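Segmenting and Checking Hand-Held Gripper Recordings for Garment Folding

Project report, autumn module
Dalibor Čierny and Igor Skála

1. Background

Our project was the software that sits between recording and training. Demonstrations are made by a person holding a gripper in each hand, with a wide-angle camera on each gripper and one more at head height. The recordings arrive as long files in which the useful parts (a shirt being picked up, pulled straight, folded) are mixed with waiting, talking and tidying. Before our project somebody cut these by hand in a video player and typed the start and end times into a spreadsheet.

We were asked to write a tool that finds the segments, checks that the streams agree in time, and marks the doubtful ones for a person to look at. We called it Drastent. It is written in Python and runs from the command line on an ordinary laptop.

The test set was 139 recordings made on a bed with a fitted sheet. The gripper views include a lot besides the sheet: other objects on the bed, people in the room, and ceiling lights that are much brighter than the cloth.

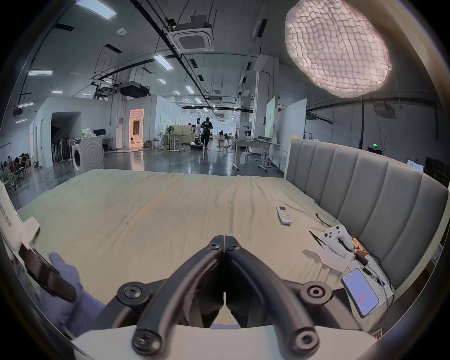

2. Time alignment

Each stream has its own clock. The clocks start at different moments and also drift, so a single offset is not enough for a long file. Our first version lined up the streams by matching peaks in the motion signal. It worked when the user moved both hands sharply at the start and failed when they did not.

The second version fits an offset and a drift rate together. We take the angular speed from each gripper's motion sensor and compare it with the image motion from the same gripper's camera, then match the grippers to the head view using the moments when the fingers close. Igor wrote the fitting code and Dalibor wrote the viewer that plays the three streams side by side.

After this change 19 recordings still could not be aligned. Most of them had a gap in the sensor log, which the tool now reports as an error and stops. Before that it would fill the gap with zeros and carry on, and we lost nearly a week finding out why some of the results looked so odd.

3. Finding the segments

The segmenter uses two signals, finger opening and gripper speed. A segment starts when the fingers close while the gripper is slow, and ends when they open again. Short closures are dropped.

Finger opening is measured from the image. The fingertips always appear in the same part of the gripper view, so we crop that region and track the inner edges of the two tips.

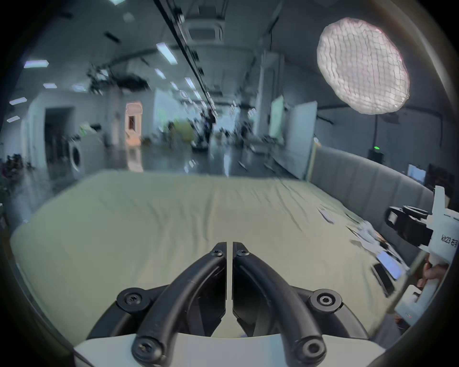
The hardest case for the edge tracker is when the tips are nearly together, as the gap is then only a few pixels wide and a crease in the cloth can be taken for an edge. We added a limit on how fast the opening may change between two images, and this removed most of the false closures. Dark garments remain a problem because the tips are also black.

The whole set gave 417 segments. We looked through all of them in the viewer. The common fault was a segment split in two where the user had loosened their grip for a moment and taken hold again. Joining segments with a very short break between them fixed the majority, but it also joined a few that should have stayed apart, and we left the break length as a setting.

For two-handed steps the tool needs both grippers closed at once. We check these against the head view, where both grippers and the garment can be seen together.

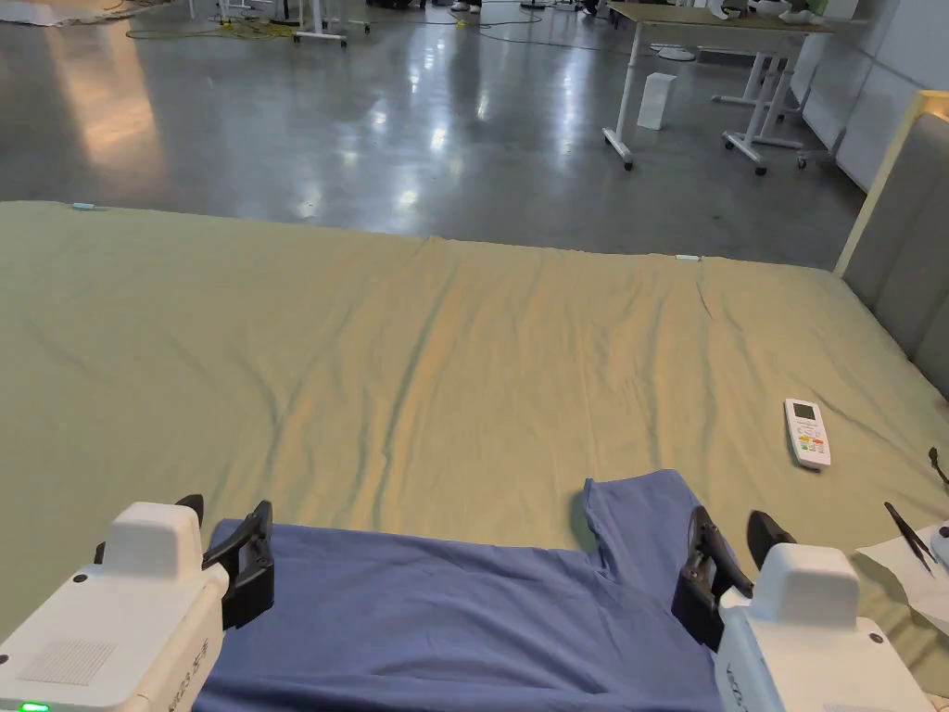 4. Known faults and remaining work

The tool does not know what the garment is or whether a fold is any good. It only knows when something may have been held. An empty closure on the bare sheet still counts as a grasp if it lasts long enough.

Memory use is too high. With 4 recordings open in the viewer the laptop became very slow, and we should be reading the images from disk as they are needed.

The settings file has grown without a plan. Several values depend on each other and the tool does not check them. Dalibor has started on a checker in the branch named volta, but it was not finished by the hand-in date and is not part of the marked code.

5. Division of work

Igor: time alignment, sensor log reader, tests for both.
Dalibor: viewer, edge tracker, settings file.
Both: segmenter, checking of segments, this report.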